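Library > Working Papers > Print and Paper > Section 4
Filed under: Materials & Methods, Color Reproduction

4. Mottle in dark flat tones on uncoated stock

4.1 Background

Uneven ink density in areas meant to be flat is usually called mottle. On coated paper it is well described and mostly traced to uneven coating weight. On uncoated paper the causes are harder to separate. Ink sinks into the sheet at a rate that depends on fiber orientation, filler content, surface sizing and the moisture of the sheet when it reaches the press, and any of these can vary over a distance of a few millimeters. The result is a cloudy pattern that the reader sees most easily in mid to dark tones of low saturation. Saturated solids hide it fairly well, and light tints hide it because the dots are far apart.

Gray-blues are a poor case. They are normally built from cyan and black with a smaller share of magenta, and a local change in the uptake of any one ink shifts both the lightness and the hue. A patch that has taken slightly less black looks bluer than its neighbors as well as lighter. Press operators tend to respond by adding ink, which raises the mean density and leaves the variation where it was. 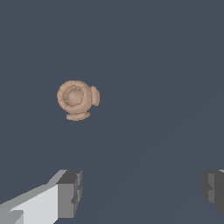
Two approaches have been used to reduce the effect before plates are made. The first replaces part of the colored ink with black in the separation, so that the hue depends less on the balance between inks. The second lowers the total ink limit. Both are available in most separation software and neither needs new equipment. They are often applied together, and so their separate effects are seldom reported. The work in this section was set up to keep them apart.

4.2 Stock and conditioning

All sheets were Plumen, a wood-free uncoated paper made at the Poltlow mill. The paper was taken from one reel and sheeted in a single run. Wrapped reams were moved to the press hall and left closed until the pallet temperature matched the hall. They were then opened and fanned by hand. Sheets from the top and bottom of each ream were discarded.

The felt side and the wire side were marked on the ream edge with pencil. We printed on the felt side only. A short trial on the wire side gave a coarser pattern with a visible direction, in line with the drainage marks in the sheet, and it was not continued. Moisture was read on the stack with a sword-type probe at the start of each run and again at the end. Runs in which the two readings differed by more than the probe's stated tolerance were repeated on fresh paper.

4.3 Press and plates

Printing was done on a four-color sheetfed offset press at the Skivura works. The ink sequence was black, cyan, magenta, yellow. Blankets were new at the start of the trial and were washed between runs. Plates were imaged in one batch from the same processor settings. The fountain solution was mixed fresh each morning, and its conductivity was logged by the operator.

We kept press speed constant throughout. This is a stricter condition than normal production, where the speed is often raised once color is stable, and it probably makes our results look slightly better than a shop would get. Solid densities were brought to target on waste sheets before counting started. After that the ink keys were left alone — a rule that the operators disliked, but that was kept in all runs.

The separations were made with the Robles profile set in three versions: a reference version, a version with heavy gray component replacement, and a version with a reduced total ink limit and the reference black curve. No fourth version combining the two changes was printed in this trial. Apart from the black generation and the ink limit, the profiles share the same measurement data.

4.4 Measurement

A total of 522 sheets were kept for measurement, drawn at a fixed interval from the counted part of each run. They were dried for two days between clean boards before scanning. Uncoated sheets dry back noticeably in the first hours, and readings taken on the day of printing were not comparable from one run to the next.

Each sheet was scanned on a flatbed device with automatic correction switched off. The scans were converted to lightness and the flat areas were cropped well inside their borders to avoid edge gain. We then applied a band-pass filter to leave out halftone structure at the fine end and ink-key drift at the coarse end. The standard deviation of lightness in what remained is reported below as the mottle index. It has no absolute meaning and serves only to rank sheets scanned on the same device.

Flat areas in illustrated pages were treated in the same way as the test patches, provided that the ground was uniform in the source file. Where a ground carried even a faint gradient, the gradient was fitted with a low-order surface and subtracted first. Skipping this step raises the index by an amount that has nothing to do with the paper.
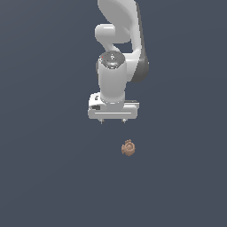
Figure 4. Arm and gripper above a small brown object, on a flat slate-blue ground with a very faint gradient. Computer rendering.

A visual ranking was collected as a check on the index. Nine observers with normal color vision sorted printed patches from smoothest to most uneven under a D50 viewing booth. They worked alone and were given no definition of mottle beyond a single pair of sample patches. Patches were turned face down and shuffled between sessions. Each observer completed 27 sorts, with a rest at the midpoint. The visual work was organized by Jacinto Maldonado, who also ran the booth calibration and closed the last session on Fri 3 November.

4.5 Results

The mottle index was lowest for the gray component replacement version in all dark gray-blue patches. The reduced ink limit gave a smaller improvement over the reference, and in the lightest patches it gave none. In the lightest patches this is expected, as the total ink there was already below either limit and the two versions send nearly the same values to the plate.

The gain from gray component replacement came mainly from the hue term. When the analysis was repeated on chroma and hue instead of lightness, the reference sheets showed blue and violet clouds that were largely missing from the replacement sheets. In lightness alone the two were closer. A black ink film on this stock is itself uneven, and moving more of the tone into black leaves that part of the problem in place. One run showed a slightly higher lightness variation than the reference at the darkest step. We have no firm explanation for it. The fountain log shows a conductivity rise on that morning, but within the range accepted elsewhere in the trial.

Observer rankings agreed with the index at the dark end and less well at the light end. Several observers placed the reduced-limit patches ahead of the replacement patches in mid tones, where the index put them the other way. In comments written after the sessions, they described the replacement patches as "grainy" or "sandy." The heavier black halftone is coarser to the eye than the same tone built from three inks, and our filter removes exactly that part of the signal. An index meant to follow preference should probably keep some of it.

Sheet position in the ream had no clear effect. Position across the sheet did: patches near the gripper edge of the press sheet were smoother than those near the tail in all three versions. The difference was of the same sign in every run and was small compared with the difference between versions. Patch positions had been rotated between plates, and so the comparison in this section is not affected by it.

4.6 Limits of the comparison

Only one paper was used. Plumen has moderate surface sizing, and a softer sheet would take up the black more deeply and could narrow the gap between versions. The screen ruling was also fixed. At a finer ruling the graininess reported by the observers should fall, though dot gain would then need a new set of curves and the runs would no longer be matched in the way described in 4.3.

Of the repeated patches, 18 were lost to set-off in the delivery pile during the second week in July and could not be reprinted from the same reel. They were all from the reference version. Leaving them out reduces the number of reference readings at the darkest step and widens the interval there, but does not change the order of the versions.

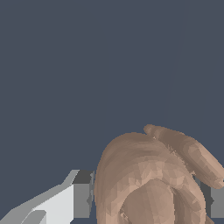
4.7 Notes for prepress use

For dark, low-saturation grounds on uncoated stock, the heavy replacement setting is the better starting point if hue stability matters more than fine grain. For mid tones beside skin tones or pale objects, the reduced ink limit is safer, as the coarser black halftone tends to show at the boundary. Switching settings within a page is possible where the ground is a separate element in the layout. It is hard to do cleanly when the ground is part of a flattened image, and in that case one setting has to serve for both.

Adding fine noise to the ground before separation was tried on a few patches outside the main runs. It masked banding from low bit depth, but had no measurable effect on the mottle index after filtering.

Contact the series editor | © Working Papers in Print and Paper | Back to top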